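How Does a Lab Plan to Buy a Robot?

Maybe you saved your pocket money for a bicycle. First you looked at the price. Then somebody at home asked, "And the helmet? And the lock?" Buying a robot for a laboratory is very similar.

At Skirnau, a small science lab, people wanted help with moving test tubes. This job is slow and a little boring. So in January they sat down and made a plan, which is also called a budget. A budget is a list of the things you want to pay for, with the price next to each one.

The first question was: how many arms? One arm is cheaper. But with 2 arms, one can hold a thing while the other does something with it. They chose two.

The second question was: what kind of hand? A robot hand is called a gripper. Glass is thin and can break, so the gripper must close gently. Two companies, Terix and Lotton, sent their prices, and the lab compared them for 7 weeks. That is a long time - but a wrong gripper is an expensive mistake!

Then came the small things. Racks, beakers, pipettes and cables do not look expensive, but together they cost over 2000 dollars. Many people forget this part of the list. 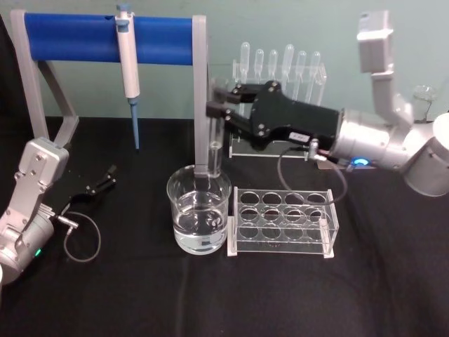
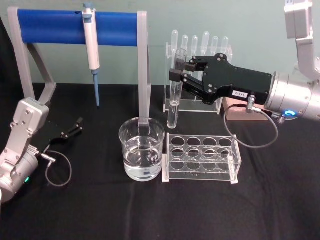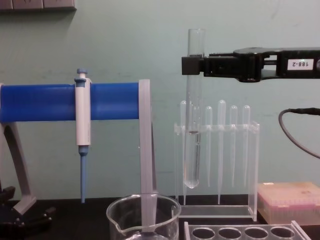
Grippers and glass on the lab table

The last line in the budget is for repairs. Parts get old, and a cable can break. If you spend all the money on the first day, you have nothing left for a new cable. The lab puts a little money aside every month for this.

Now you can try it too. Choose a job at home that a robot could do, for example feeding the cat. Write down what you must buy, and do not forget the small things - the bowl also costs money.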